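Keeping Cut Hydrangeas Fresh: A Comparison of Three Water Treatments
Project report, Introduction to Plant Science

1. Background

Hydrangeas are popular in bouquets, but they wilt faster than most cut flowers. The stems give off a sticky sap when cut, and the sap can block the path of water to the head. The large heads also lose a lot of water through their petal-like sepals. Florists have many home remedies for this, and our group wanted to test a few of them side by side.

The idea came from an old flower shop, Papadakis, which has been open since 1931 and still dips hydrangea stems in alum powder before they go into the bucket. We wanted to find out if the alum made a difference compared with plain water or a packet of flower food.

2. Materials

We bought blue hydrangeas from Papadakis on a Friday. All stems were cut to the same length with a sharp knife and put in clean glass jars. The treatments were plain tap water, tap water with Mamavlow flower food, and tap water with the stem end dipped in alum first. Each treatment had 6 stems, one to a jar.

We chose blue heads only. Color in hydrangeas depends mostly on how much aluminum the plant takes up from acidic soil, and we did not want to mix plants grown in different soils.

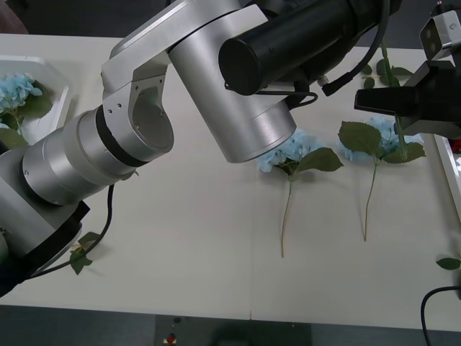
3. Method

The jars stood on a shelf away from direct sun and away from the heater, which was running because the work was done in December. Water was changed every 2 days. At each change we gave every head a score for firmness and for browning at the edges. A head was counted as finished when more than half of it was limp.

Two group members scored each head without talking to each other, and we used the average.

4. Results

The plain water stems were the first to droop. The flower food stems held up better, but their water turned cloudy between changes. The alum stems lasted longest, and the best of them was still firm after 10 days. Browning was about the same in all groups, so the alum seems to help with water uptake more than with aging.

5. Problems

The room was dry, and we did not measure humidity. One jar in the flower food group was knocked over and refilled late – we kept its scores in, but they are lower than the others. We also could not tell how long the stems had been in storage before we bought them.

If we did this again, we would add a boiling water dip as a fourth treatment and weigh the jars to see how much water each stem used.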